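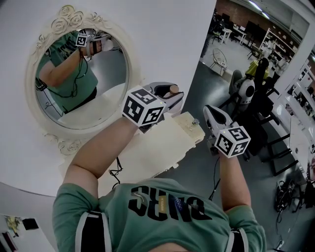
Rose-carved vanity mirror – clean it up or repaint it?

Posted Jan 9, 2023 by Aisyah Pasaribu

Picked up a vanity with the carved roses all over the mirror. Cream color, scrolls, the works. Paid 100 for it, plus 14 for a new drawer knob. Problem is dust. It gets down into the petals and a cloth just slides over the top. Also the mirror slips forward when I tilt it. Thinking of sanding the whole thing and going bright white. Talk me out of it or don't

iolo_rosser
Don't sand. You'll flatten the roses and they'll look like cabbages. Soft makeup brush, dry, then a barely damp cotton swab for the deep bits. Ten minutes tops.

BecaHopkin
disagree with Iolo, cream goes yellow next to a white wall. Painted mine two years ago, thin coats, no sanding on the carving at all, only the flat shelf. Still looks good. Thick paint is what kills the detail

iolo_rosser
Yours was already chipped though. Different case

Aisyah Pasaribu
Not chipped. Couple of dull spots near the base is all. What about the tilt?

Caradog P
Tilt is nearly always the side screws. Snug them a quarter turn each, same both sides. If they spin and never bite, put a felt washer behind. Dont use glue, you'll hate yourself when the glass needs to come out.

And keep the shelf clear!! Mine had 200 little bottles on it at one point (ok my daughters). Couldn't wipe anything so nobody did.

BecaHopkin
Clear shelf is no fun. Lipstick and a compact out, tall stuff off to the side, rest in the drawer. This kind of thing, oval glass, curved drawer front: 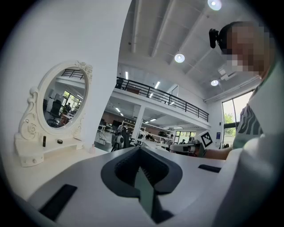 Can I use regular glass cleaner on the mirror? Spray it on the cloth and keep it off the carved part – the runoff sits in the grooves and can dull the paint.

berwyn_pugh
Second the cloth thing. Learned that one in May, ruined a nice edge.

Still team cream btw. White on white just dissapears, you stop seeing the roses.

Caradog P
Depends on the light. Next to a big window white is fine

Aisyah Pasaribu
ok so brush first, screws second, paint maybe. Anyone got a brush they like? Bought a Brevo one and it sheds

iolo_rosser
Any cheap blush brush. Wash it before, let it dry overnight.

BecaHopkin
and post it if you paint – I want to be right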